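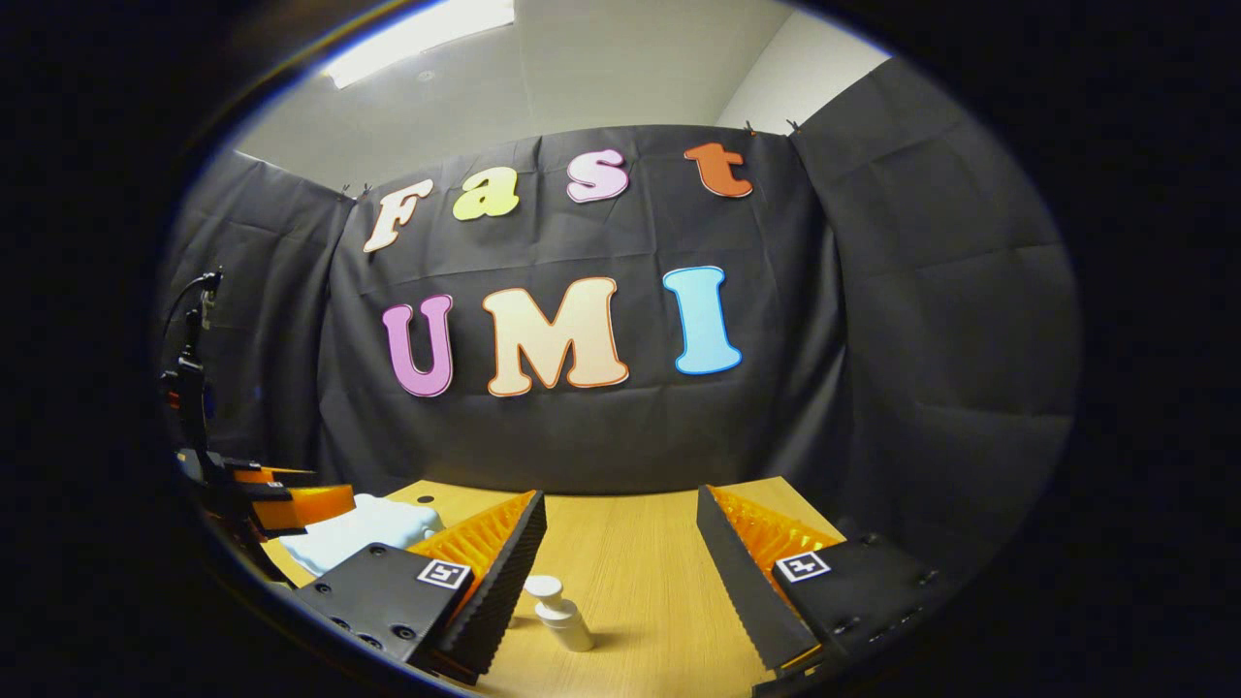 fingertip_fred
Ok so my left finger is slipping again and I'm about out of ideas. I'm on a hand-held gripper with the orange ribbed fin-ray fingers, black serrated backs, and for two weeks it was lovely. Then I moved on to small bottles and the left side started giving way under load. I squeeze, the right finger wraps around like it should, the left one folds a bit too far and the bottle rolls out toward me. The one I'm fighting with is the little white bottle between the fingers there, narrow neck, flat round cap. Boxes are fine. Cloth is fine. I dropped the bottle enough times this morning that my neighbor came over to ask what the noise was.
Fingers are the Jidetti soft set, maybe 3,000 grasps on them. Anybody seen this?

kelvin_sorta
Did you swap left and right yet? If the problem moves with the finger, it's the finger. If it stays on the left, look at the housing. Five minutes with a hex key.

ribcage
My bet is a cracked rib at the root. I had 2 go on me in August, same brand, and you can't see it until you bend the finger backward over your thumb and look down into the lattice with a flashlight. Mine were well under 3,000 too. I change them at 1,000 now and I don't care what the Uda guide says.

mossyoak77
1,000 is throwing money away. I've run the same pair way past that and they're fine. People overtighten the housing screws, the base gets pinched, and then they blame the rubber. Back them off a quarter turn and try the bottle again before you buy anything.

ribcage
Well I had mine in my hand, and they were cracked. I didn't dream it lol. Could be the screws started it, sure, but backing them off won't glue a rib back together.

fingertip_fred
Swapped them over lunch. The slip moved to the right side! So it's the finger. Did the thumb bend too and yep, there's a hairline down by the base, second rib up. I would never have spotted it.
And mossyoak, to be fair to you, those screws were TIGHT. I think that was me.

mossyoak77
Told you. Kinda.

kelvin_sorta
Can I be the boring one for a sec? Please don't keep running it to see how long it lasts. We had one let go on the Koubek bench while somebody was holding an open bottle of solvent in it. The piece itself was nothing, but the solvent went all over the table and up a sleeve. Empty bottles only until you've got a good finger on there, and glasses on.

ribcage
Seconded. Also throw out any recordings from when it started slipping. The finger bends differently once it's cracked, so you'd be mixing two different grips together.

fingertip_fred
Ugh, that's recording 149 onward I think. There goes my evening. Does anyone know if the Jasov fingers fit the same housing? They're in stock and the Jidetti ones aren't.

mossyoak77
They fit, but they're stiffer. I didn't like them on small stuff.

ribcage
I like them fine on small stuff. Get a spare pair whichever way you go, and go easy on the screws this time.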